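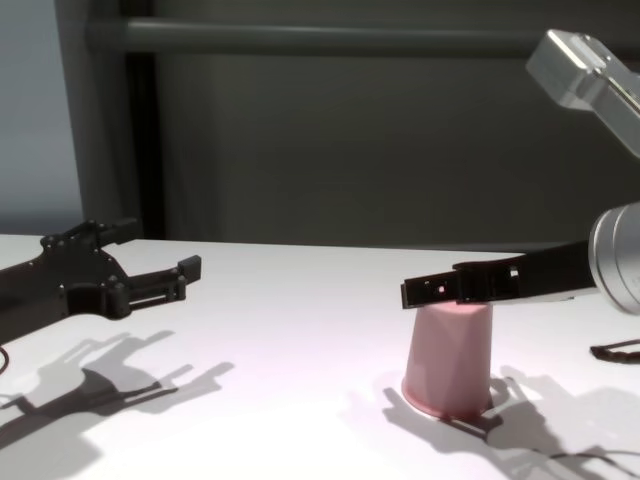 WALKTHROUGH CHECKLIST, SECOND FLOOR - WITH COMMENTS

Building: Grusell Street annex, Dadcombe
Date of walkthrough: January 8, 2020
Walked by: Renu Uniyal
Comments by: Renu Uniyal, except where Abhishek Garg got hold of the form
Marks used: OK, FIX, LOOK AGAIN

1. Exits and stairs

1.1 Both stair doors open fully and close by themselves. FIX
The north door closes by itself the way a teenager cleans a room. It starts well. Closer arm needs adjusting or replacing. I have asked for this before and will attach the earlier request to the new one so they can keep each other company.

1.2 Exit signs lit. OK
North sign has a slight buzz. Lit, though.

1.3 Stairwells free of stored items. FIX
One artificial ficus, one box of lobby brochures with the old phone number. The ficus was moved out of the south stairwell last time. It has relocated to the north stairwell. Please find it a home that isn't a fire exit.

1.4 Handrails tight. OK
Bottom bracket on the south side was reset in the fall and has held.

1.5 Stair treads. LOOK AGAIN
Rubber nosing on the fourth step down is lifting at one corner. Not enough to catch a shoe yet. Recheck in February.

2. Fire equipment

2.1 Extinguishers in place, pins in, gauges in the green. OK

2.2 Extinguisher tags initialed monthly. FIX
Whoever initialed the copy room tag for January also initialed it for February. I admire the planning. New tag, please, and one month at a time.

2.3 Clear space below sprinkler heads. FIX
Supply closet again. The rule we use here is 18 inches below the head, and the paper towels are stacked to the ceiling tile. I moved the top row myself and then had nowhere to put it.

2.4 Pull stations visible. OK
The calendar has been taken off the one by the kitchen. Thank you to whoever did that.

2.5 Alarm panel shows no faults. OK
Utov serviced it before the holidays and left their sticker straight on top of the instructions. I peeled it off and put it beside them.

3. Electrical

3.1 No extension cords used as permanent wiring. FIX
Room 2C has an orange cord running behind the file cabinets to a lamp. I was told it's temporary. There is dust on it.

3.2 Power strips not plugged into other power strips. OK
First time in my three years of doing this. I went back and looked twice.

3.3 Space heaters. FIX
Found one under a desk in 2A, plugged into a strip. It goes in the wall outlet or it goes home. I understand that 2A is cold. See 5.2.

3.4 Electrical closet unlocked for the inspector, locked for everyone else. LOOK AGAIN
Locked for everyone, me included. The key on the ring marked "elec" opens the mail cabinet.
A.G.: The elec key is on the ring marked "mail." I thought everybody knew.

4. Kitchen

4.1 Microwave door seals, vents not blocked. OK
Safe. I make no statement about the inside.

4.2 Toaster has clear space above it. FIX
It's directly under the paper plates.

4.3 First aid box stocked and in date. FIX
Plenty of eye wash, no medium bandages, and a burn gel that expired during a previous lease. Pant has been sent the refill order, 100 assorted bandages, so we should be fine until someone slices a bagel.

4.4 Floor dry, mat flat. OK

5. Floors, air and light

5.1 Carpet seams. LOOK AGAIN
Tape at the 2B doorway is doing its best. Tape is not a repair - I wrote that last year too.

5.2 Heating. FIX
2A read 61 degrees at nine in the morning and 2D read 78. The thermostat for 2A is in 2D. Facilities has quoted $876 to move it and I would call that cheap, given how many sweaters are involved.

5.3 Emergency lights, test button held for 30 seconds. FIX
Hall unit went dim, then dark, at 40 seconds, after I forgot to let go. Call it a pass on time and a fail on confidence. New battery.

5.4 Ceiling tiles. LOOK AGAIN
Brown stain outside 2D. I penciled a line along the edge of it so we can see whether it grows.
A.G.: It has grown. Or you draw small.

Items left over from the last walkthrough: 1.1, 2.3, 5.1
Items to be closed before the insurance visit in February: everything marked FIX, and the ficus

Signed copy goes in the red binder. The red binder is in 2A, wear a coat.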